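Thread on learning to sew ties, for the people who asked in January why I stopped posting about bread.

I took up tie repair. Old neckties, mostly silk, mostly from thrift stores. I have been at it long enough to have ruined a fair number and fixed a fair number, so I'm putting down what I know in order.

A tie is simpler than it looks. There is the outer fabric, usually two or three panels cut on the bias. There is an interlining, which is the thick bit in the middle. There is tipping at both ends, which is the lining you see when you flip it over. One long slip stitch up the back holds it all closed.

The slip stitch is a single thread, and it is left a bit slack on purpose. On a lot of ties you can find a small loop of extra thread at the wide end. Don't cut it. The tie needs it to stretch when you knot it and go back when you take it off.

I cut it on my first one. The tie came open on the bus.

Most ties that people throw out have one of four problems. The slip stitch has broken, the interlining has twisted, the narrow end has frayed, or there's a stain. The first two are easy. Fraying is medium. Stains I mostly leave alone.

Broken slip stitch: take out what's left of the old thread, pin the back seam every couple of inches, and go up with one length of silk or fine polyester thread. Long stitches, 1/2 inch or so. Catch the interlining but not the front. If you can see the stitch from the front you went too deep, so take it out and go again.

Keep the thread loose. I can't say this enough. Everybody who has sewn anything else pulls too tight on a tie, me included.

Twisted interlining: open the back seam completely, lay the tie face down, and see where the interlining has rolled. It usually starts near the neck, where the knot goes. Smooth it out by hand, then press, then close up. If the interlining is a cheap stiff kind it will have a crease in it for good and you're better off replacing it.

I buy interlining by the yard from Arabzadeh. Their wool blend is the one I use for anything from the 70s or earlier. For skinny ties it's too thick and I go down to the light cotton. They cut crooked sometimes, so order a few inches over.
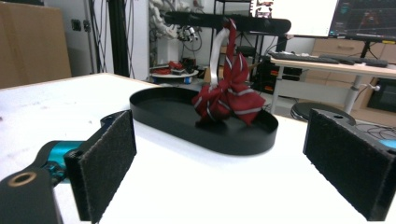 Pressing is where most of the damage gets done. Don't put an iron flat on a tie. You'll press the rolled edge into a hard crease, and then it looks like a ribbon. Hold the steam an inch above it and pat the edge with your hand. Let it cool before you move it.

If the edge is already creased flat, steam it and slide a rolled-up magazine or a piece of cardboard tube inside. Leave overnight. Works on silk and wool. Doesn't do much for polyester.

Don't leave ties knotted. People do this to save time in the morning and then wonder why there's a permanent wrinkle six inches down from the collar. Undo the knot the same way you tied it, backwards. Pulling the narrow end through is what twists the interlining.

Hanging or rolling are both fine for silk. Knit ties get rolled or laid flat. They grow if you hang them. I have a knit one that now reaches well past my belt and there's no getting it back.

Thread. I used a Rirero silk for the first year and it was fine, but it's hard to get in dark reds and browns, and those are most of what I work on. Switched to Walus fine poly. Less nice to handle, much easier to match. The color card is worth paying for.

Needles. Long and thin. I use a size 9 milliner's needle. A short needle makes you bunch up the fabric to get the stitch in.

Frayed narrow end: unpick the tipping, trim the outer fabric back to where it's sound, refold the point, and sew the tipping back on. You lose up to an inch of length. On the narrow end no one will ever see it. I wouldn't do this to the wide end unless the tie is very long to start with.

Stains: water makes rings on silk. Club soda makes rings too. A bit of cornstarch overnight will pull out some grease if it's recent. Anything else goes to a cleaner who does ties by hand, and you should ask, since plenty of them will just put it through a press.

Converting widths. I get asked this more than anything. Yes, you can take a wide 70s tie down to a normal width. You open the whole thing, mark a new line down both sides from the center, recut the interlining, and put it back together. It takes me an evening. The pattern has to be able to stand it - stripes and small dots are fine, a big design in the middle of the blade less so.

Go slow on the recut. The fabric is on the bias and it moves under scissors. Rotary cutter and a long ruler if you have them.

Cost, for those who like numbers. I've kept every receipt since I started and I'm at $694, with the steamer being the largest part of that. The steamer is a Vomaser and it spits for the first minute, so point it at the sink until it settles.

I don't sell them. Most go back to the thrift store in better shape than I found them. A few I keep. Several have gone to a friend who teaches and wears one every day.

Next thing I want to learn is a seven-fold, which has no interlining and is just a lot of silk folded in on itself. You need a good deal more fabric per tie, so I'll be practicing on old curtains first.

If you have a tie with a repair you can't work out, reply with what's wrong and what it's made of. I'll answer what I can in the evening.

Filed under: Mending, Menswear, Threads
Contact | © All posts belong to their author | Back to top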